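Chapter 7
Storage and Stock Location

After studying this chapter, you should be able to:

Explain the difference between fixed and random stock location
Write a location code and read one written by someone else
Choose a storage height for an item based on how often it is picked
Describe two methods of stock rotation

Key terms: bay, bin, fixed location, golden zone, location code, pick face, random location, reserve stock, rotation

Opening case: The Back Room at Lemier

Lemier is a grocery and housewares store in the town of Brisau. When Osvaldo Pellegrini took over as stock manager, the back room had plenty of space and a steady flow of deliveries. It also had a problem that showed up every morning before opening. Clerks sent to fetch an item often came back without it, and the item was then reordered. Weeks later the missing carton would be found behind something else.

Pellegrini began by following a single order list through the room. The list had 14 lines. Filling it took 70 minutes, and most of that time went to searching. Very little of it went to lifting, carrying, or checking. He concluded that the store did not need more shelves. It needed a way to say where things were.

This chapter is about that question. Chapter 6 dealt with receiving: counting goods at the door, checking them against the purchase order, and recording damage. Once goods have been received, they must be put somewhere, and the place must be recorded so that another person can find it.

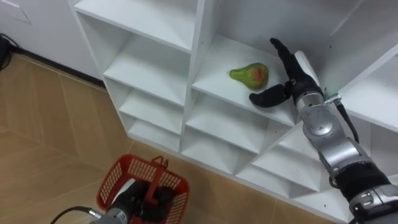
A stock location is any space that can be named and that holds goods. It may be a pallet position, a shelf, a drawer, or a single compartment. The smallest space that has its own name is usually called a bin, even when it has no lid and is not a box. A group of bins between two uprights is a bay. Bays placed side by side make a row, and rows face each other across an aisle.

The size of a bin should follow the size of the goods. A bin that is too large invites clerks to put a second item in it, and mixed bins are a common source of picking errors. A bin that is too small leads to overflow, and overflow tends to end up on the floor or in a space that belongs to something else. Dividers are a cheap way to turn one long shelf into several bins.

Open shelving suits small items that are picked one at a time. It gives the clerk a clear view of the stock and needs no equipment. Its weak point is height. A shelf above the shoulder is hard to see into, and a shelf near the floor requires bending. The space between the hips and the shoulders is called the golden zone. Items that are picked most often belong there. Light, slow-moving items can go above it, and heavy items should go low, but not directly on the floor.

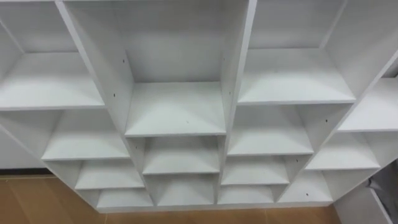

7.1 Fixed and Random Location

In a fixed location system, each item has one place and keeps it. Clerks learn the layout quickly, and new workers can be trained with a simple map. The cost is wasted space. If a product is out of stock, its bin stands unused until the next delivery.

In a random location system, goods go into any open bin that fits them, and the bin is recorded at the time of storage. The same item may be in three different places. Space is used well, but the system depends completely on its records. If a clerk stores a carton and does not write down the bin, the carton is lost for practical purposes.

Many stores use both. A small quantity of each item is kept at a fixed pick face, and the reserve stock is stored wherever there is room. When the pick face runs low, it is refilled from reserve. Drokudholm, the wholesaler that supplies Lemier, works this way in its main building and uses fixed locations only in its sample room.

The way goods are carried to the shelf also matters. Loose small items are easier to put away from a hand basket or tote than from a full-size cart, particularly in a narrow aisle where a cart blocks other workers.
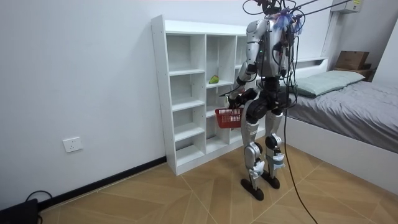
A location code names a bin in as few characters as possible. Codes usually run from the largest unit to the smallest: aisle, bay, shelf, bin. The code B-07-3-2 means aisle B, bay 7, shelf 3, bin 2. Shelves are numbered from the floor up so that a shelf added at the top does not change the numbers below it. Letters and digits should alternate where possible, and the letters I and O are left out to avoid confusion with one and zero.

Labels go on the front edge of the shelf, directly under the bin they name. At Lemier, Pellegrini used labels from the Bang range of adhesive tags and placed them all at the left corner of each bin. Section 7.2 explains how he assigned the codes and what he changed after the first stock count.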